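FOR IMMEDIATE RELEASE
29 June 2024

Can a two-handed robot tidy a desk yet? Allach opens up its first chore report

Allach, a small automation workshop that studies everyday handling jobs, today publishes its first full report on Eva, a control program for robots with two humanlike hands. The question behind the report is a plain one: can a machine do the little chores that fill up a day at home or on a shop floor? After 2,557 attempts in simulation, our answer is "some of them, and more than we expected" – and we are thrilled to share the details.

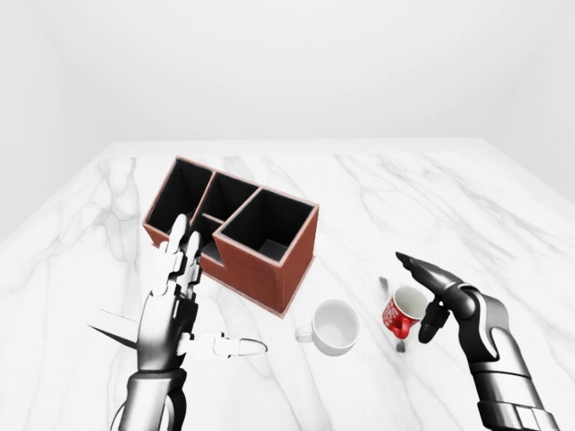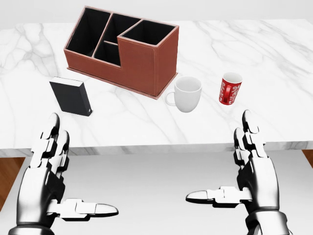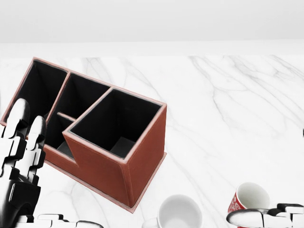
Simulated desk work for Eva: an organizer, two cups and a marble tabletop.

What Eva was asked to do

The report covers tabletop chores only. Eva had to reach for cups and mugs, lift them, set them down upright, slide things out of the way and put small items where they belong. Every attempt was made in a rendered room, with the arms, hands and objects all simulated. No real cup has been at risk so far!

An attempt counted as finished only if every object ended up where it was supposed to be, standing the way it was supposed to stand. A mug lying on its side in the right spot was scored as a miss. So was a perfect placement that knocked over something else on the way.

By that rule Eva finished 1,212 of its 2,557 attempts. That is a little under half. Anyone who has to clear a break room every evening would want a better helper than that, and so would we. But these are full chores from start to end, with no person stepping in to nudge a finger or restart a grip, and we think it is a wonderful place to be starting from.

Where it goes well, and where it doesn't

Plain shapes with room around them are Eva's favorites. An upright mug in open space gives the hand plenty of ways in, and the program has become good at picking one and sticking with it.

Handles are still hard. Of the attempts that failed, 938 went wrong at the grip, most often when a finger met the handle before the thumb had come around the other side. The cup turned, the hand followed, and the cup turned again. We have watched this little dance a great many times now.

Another 103 attempts failed because the two hands got in each other's way. People sort this out without thinking about it. Eva has to be taught who goes first, and at the moment it is too polite: both hands stop, wait and run out of time. The rest of the misses are a mixed bag, from objects set down too close to an edge to chores that were nearly done when the clock ran out. All of them are listed in the report.

Household or shop floor?

We are asked this a lot. Our view is that the shop floor will come first, for jobs like sorting returned items or setting out the same kit of parts at each station. The objects are known ahead of time and the table stays put. A kitchen is a different matter, with wet plates, poor light and a new mess each morning. The report does not claim that Eva is ready for either one. Simulation leaves out a good deal, including how a glazed surface feels when a finger begins to slip – and that needs real hands on real tables.

What comes next

The next round of work, under the name Zorkimum, starts this summer. It adds fuller tables, objects that begin on their sides, and a longer time limit so that slow but careful attempts get their chance. The handle problem is first on the list.

The partner workshop Fu will set up a physical bench with two hands and an ordinary set of dishes. First results from that bench are planned for November, and they will be published in the same form as these, misses included.

The full report, with a table of every chore and its score, is free to read on the Allach website. Teachers, shop managers and people who simply dislike clearing tables are welcome to send us chores they would like to see tried.

About Allach

Allach builds and tests software for robot hands, with a focus on small, common jobs. Eva is its first program for two hands working together.

Press contact: Allach press desk, through the contact form on our website.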